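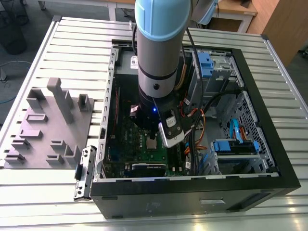 Según Brouwer, que me escribió tras la entrada anterior, guiar el brazo con la mano es perder el tiempo y con un mando a distancia se aprende antes y se graba mejor. Le contesté que depende de la tarea, y como la respuesta me quedó larga la paso al blog.

Llevo desde abril enseñándole al brazo a desmontar ordenadores viejos de sobremesa. El trabajo es para Ramel, el taller de reciclaje de Purimau, que quiere recuperar procesadores y memorias sin tener a una persona todo el día inclinada sobre las cajas. De momento solo me ocupo del procesador.

Empecé guiándolo a mano. Se pone el brazo en modo libre, se agarra por la muñeca y se lleva hasta el sitio. Para acercarse a la placa va bien, porque uno nota enseguida si roza un cable o el borde de la caja. El problema llega al final. Para cerrar los dedos sobre un procesador hay que bajar muy recto, y con mi mano empujando la muñeca siempre se me iba un poco de lado. Además, tapaba con el antebrazo justo lo que quería ver.

Luego pasé al mando. Los primeros días fueron malos: confundía el giro con el desplazamiento y paraba cada poco. Ahora una toma me lleva unos 4 minutos y la bajada sale bastante más limpia. Lo que se pierde es el tacto. Con el mando no noto cuánto aprieto, y en una placa que se va a aprovechar eso me preocupa.

Las tomas las guardo con Benska, que me deja recortar el principio y el final. Tengo 300, de las que he tirado 49, casi todas por dudar demasiado encima de la pieza. Si la persona duda, el robot aprende a dudar, y después se queda parado a media altura sin motivo aparente.

Así que a Brouwer le doy la razón a medias. Para la bajada, mando. Para apartar cables sigo prefiriendo la mano, aunque tarde más.

Me falta probar con cajas de otras marcas. En Ramel me han apartado 12, y la mayoría tiene el disipador sujeto de otra manera. Quitarlo lo hago yo antes de cada toma, con destornillador, y por ahora va a seguir siendo así.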